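The Small Print: notes from the Ternik advice desk
Slips, trips and the wet floor sign
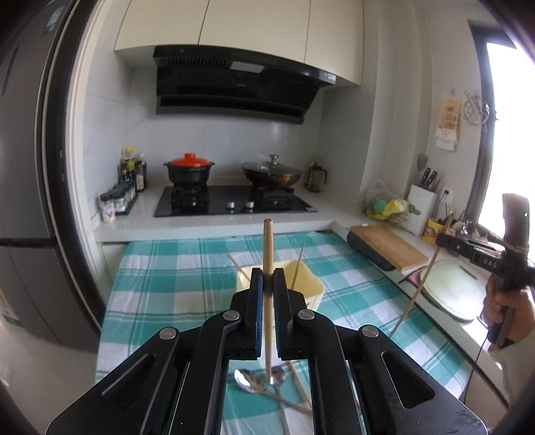 Can I still claim if there was a warning sign up when I slipped?

Often you can. A sign is one of the things a court will look at, along with where it stood, whether you could reasonably have seen it and whether putting it out was enough to deal with the danger. A yellow board at the far end of an aisle doesn't do much for someone who came in at the other end.

We get this one most weeks in January, when the whole of Pilamstead seems to go down like skittles. People arrive at the desk already half convinced that a folding sign is a sort of magic shield, and that whoever owns it can flood the place at leisure. The law in England and Wales asks something duller. Did the person in charge of the premises take reasonable care to keep visitors reasonably safe? You will notice the word "reasonable" twice there. Lawyers have done very nicely out of it.

Marilou Saludo, who runs our injury desk, keeps a list of things people say to her in the first five minutes. Top of it is "I didn't want to make a fuss". Next is "I said sorry to the manager". Saying sorry after falling over in somebody's shop is practically a national reflex and it is unlikely to sink you. What does cause trouble is leaving without telling anyone, going home, having a bath, and deciding a fortnight later that the wrist really isn't right.

So, make the fuss. Ask for the accident book and get a copy of the entry, or take a photo of it on your phone. Take another of the floor before someone turns up with a mop. If anyone saw you go over, get a name and number, even if they are laughing. Then see a doctor or a nurse, and tell them how it happened as well as where it hurts, so that it goes in your notes.

Keep receipts. Taxis, painkillers, the parking at Tamivthorpe hospital (a second injury in its own right). One client came in with 21 car park tickets in a sandwich bag and we were very pleased to see every one of them.

On time limits: for most injury claims you have three years, usually from the date of the accident, to start court proceedings. Children generally have until they turn 21, as their three years don't begin until the eighteenth birthday. There are exceptions, and some of them are shorter, so please don't take "three years" as permission to put the letter behind the clock. Shops wipe their camera footage a good deal sooner than that.

Then there is blame. If you were running, or reading your phone, or wearing the sort of shoe that should come with its own warning sign, the other side may say you were partly at fault. That can reduce what you get without wiping it out. Tell us about the shoes at the start. We would much sooner hear it from you than from the insurer's solicitor, who will be enjoying himself.

A word too about early offers. Insurers sometimes ring up, sounding terribly kind, and suggest a sum before you have seen anyone about the injury. It may be a fair sum. It may also be the price of your knee as guessed by someone who has never met your knee. Once you have settled you can't normally go back for more, so get advice first.

Joseph is back on the front desk from 8 in the morning and will book you in for a first chat, which costs nothing and commits you to nothing. Bring your paperwork in whatever state it's in. The Tamivthorpe office is still up 13 stairs with a handrail on one side only. We have written to the landlord. If stairs are a problem, ask for Pilamstead, where everything is on the ground floor and the mat has been taped down.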